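# Sole Proprietorship 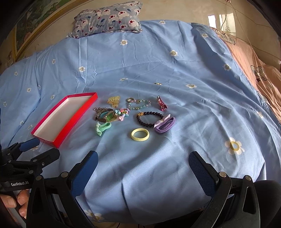 A sole proprietorship is a business owned and run by one person, with no legal line drawn between the owner and the business itself. It is the oldest and plainest way of trading, and a great many people slip into it without ever deciding to, simply by selling something and being paid for it. Stock at this scale is often modest, and a seller of accessories might begin with a claw clip, a beaded bracelet and a few pastel hair ties spread over a daisy-print sheet, all of which would count as inventory once they were offered for sale.

## Formation

In most places there is very little to file. An owner who trades under her own name may need nothing more than a local license, while one who prefers a trade name usually has to register it. Loubna Mahrous, who opened the mending shop Pakora in the town of Fledstead, paid a registration fee of $62 and was trading by that Tuesday afternoon, and her account of the morning (there was a line, and the pen had run dry) is still fondly retold among shopkeepers there.

## Money and taxes

Profit belongs to the owner and is reported on the owner's personal tax return. A separate bank account is often not required by law, though bookkeepers plead for one. In his handbook *The Shop of One*, Evaristo De Luca follows a small seller through her first May, when she took in $1,109 and spent $397 on supplies, and he spends a whole cheerful chapter on where the receipts went.

## Liability

The chief drawback is that debts of the business are debts of the owner, so that savings, a car or even a house may be at risk if things go badly. Insurance can soften this, and many owners later form a limited liability company, as Mahrous did after four years.

## See also

- Partnership
- Limited liability company
- Trade name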